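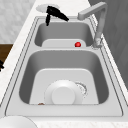

Crowd Flow and Concourse Timing at a Women's Basketball Showcase
Project report, Sports Facility Management, second-year module

1. Background

The Tumico Showcase is a one-day women's college basketball event held each December at the Achterberg Fieldhouse. It consists of a skills contest in the early afternoon and an exhibition game in the evening. Both are sold on a single ticket. The fieldhouse is cleared between the two sessions so that the seating bowl can be cleaned and the court reset, and ticket holders are readmitted through the same gates.

The organizer reported complaints after the previous showcase about the second entry. This project measured how long readmission took and tested whether a change to gate assignment would shorten it.

2. Venue and event data

The announced attendance was 2,422. The fieldhouse has a north entrance facing the parking lot and a south entrance facing the bus stop. Each opens onto the same concourse, which circles the bowl. Ticket scanning used handheld readers running the Trarner entry system, and the scan log was supplied to the project as a spreadsheet after the event.

The log records a time stamp, a gate code and a ticket number for each scan. It does not record how long a person waited before reaching the reader. Waiting time therefore had to be sampled by hand.

3. Method

Waiting time was sampled at both entrances during the first and second entry. An observer picked the last person in line, started a stopwatch, and stopped it when that person's ticket was scanned. The next sample began at once. Groups were timed by their first member.

The scan log was then grouped into intervals of 30 seconds to give a flow rate for each gate. Shorter intervals were tried but produced counts too uneven to plot. Duplicate scans of the same ticket within one interval were treated as a single entry, as the readers often needed a second attempt on phones with dim screens.

The simulation part of the project used Ultar, the queue modeling package licensed by the department. Arrival times were taken from the log with the sampled waits subtracted. Service times were drawn from the measured distribution for each gate.

4. Results

First entry was spread over 90 minutes and produced no line of any importance. Arrivals at the north entrance followed the parking lot filling up. Arrivals at the south entrance came in bursts that matched the bus timetable, and each burst cleared before the next.

Second entry was different. Most ticket holders had stayed close to the building between sessions, and they returned as soon as the doors opened. The north line extended past the box office. The south line was short for the whole period, and its readers were idle for part of it.

Two further observations were made:

The bag check at the north entrance was placed ahead of the readers in a single lane. Flow through the readers never exceeded flow through this lane, so the extra reader assigned for the evening had no effect.

Signs directed all returning ticket holders to the north entrance. The south entrance was open but unmarked.

In the model, splitting returning ticket holders by seating section - even sections north, odd sections south - removed most of the imbalance. Adding a second bag check lane at the north entrance gave a similar gain on its own. Applying both changes gave little beyond either one, because arrivals then became the limit.

5. Limitations

Only one event was observed. Hand timing depends on the observer correctly picking the end of the line, and this was difficult when the north line bent around the box office. The model assumes that people follow the signs. It also ignores walking time on the concourse, which would rise for anyone entering on the far side from their seat.

The skills contest ran late, so the clearing period was shorter than planned. This probably made the return sharper than in a normal year, although no earlier scan log was available for comparison.

6. Recommendations

Print the entrance for the evening session on the ticket, by section.

Mark the south entrance with a sign of the same size as the one at the north.

If only one change can be staffed, use the section split. It requires no added personnel.

Repeat the timing at the next showcase with one observer at each end of the north line.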